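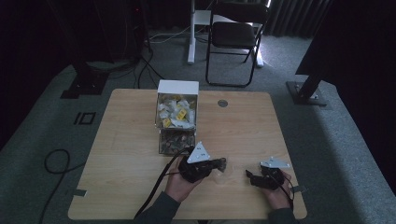 Why did the reunion special for Prindelley Nights come out shorter on streaming than it was on TV?

The streaming version is the network edit with the viewer phone-in taken out. The phone-in ran 19 minutes when it aired and was spread over three segments, so if you watched live you'll notice the gaps. Everything filmed on the couches is still there, including the argument about the lake house.

I asked because I watched it with my sister when it first aired and I remember a part where two of the cast talked about whether they were still friends after the Montes trip. I rewatched on streaming last night and couldn't find it. I went back through the second half twice. I'm on the standard plan in the US if that matters. Also, the episode list says season 5 has 28 episodes but I only get 27, and I don't know if the reunion is supposed to be counted as one of them.

3 answers

Answer 1 (marked as helpful)

The part you remember was in the phone-in. A caller asked them if they still talked after Montes, and they both answered, and then the host moved on to the next call. That's why it's gone. It was never part of the couch taping, so it went out with the rest of the calls.

There are two ways to see it that I know of. The first is the show's own clips page, where they put up four of the calls the day after the reunion aired. The Montes one is the second clip. It's a little under three minutes and it starts after the caller has already asked the question, so you only hear the answer. The second is the DVD set, which has the full broadcast on the last disc. The back cover says "complete reunion" and in this case that's accurate.

On the episode count: the list page counts the reunion as two episodes (part one and part two) because that's how it was shown the first time. Streaming joined them into one file. So 28 on the list and 27 on your screen are the same season. Seasons 3 and 4 have the same mismatch. Season 2 doesn't, as its reunion was only an hour.

If you don't see a reunion at all, look under Extras and not under the season. It was moved there for a while in October and some accounts still show it that way.

Answer 2

I thought they cut it because of the fight between those two. They stopped following each other for a while and there was a lot of talk about it. My guess is one of them asked for it to be removed. They seem fine now — they were both at the Branasano party and there were pictures of them dancing together, and one of them posted a birthday message with old photos from the Arnum house. So maybe it'll get put back. I would write to the network and ask.

Reply to Answer 2: All the calls were cut, including the ones to the host and the one about the dog. It wasn't only theirs. The season 4 phone-in is missing too.

Reply: OK, I didn't know that. I only watch the new seasons.

Answer 3

Same problem here but with subtitles. If you turn on captions for the reunion they go out of step after the first missing segment and stay that way until the end. I reported it and got ticket number 273 and then nothing. Turning captions off and on doesn't help. On my TV it's better if I pick "English" and not "English CC" but some lines are still late.

For the question, yes, the first answer is right. I have the DVDs and the call is on there, near the end of the second hour. The caller also asks if they would share a house again and one of them says only with separate kitchens. That part isn't in the online clip.

Update from the person who asked, 7th May

Thanks, I found the clip. It's the one I remembered, except I had it in my head that they were sitting next to each other and they're on opposite couches. My sister says she told me that. I'm going to see if the library has the DVD set before I buy it. The captions are off on mine too, so it isn't only Answer 3's TV.

Related questions

Where was the Arnum house filmed in season 3?
Is there a reunion for the Branasano spin-off?
What song plays over the Montes arrival?
Why is the season 1 finale listed twice?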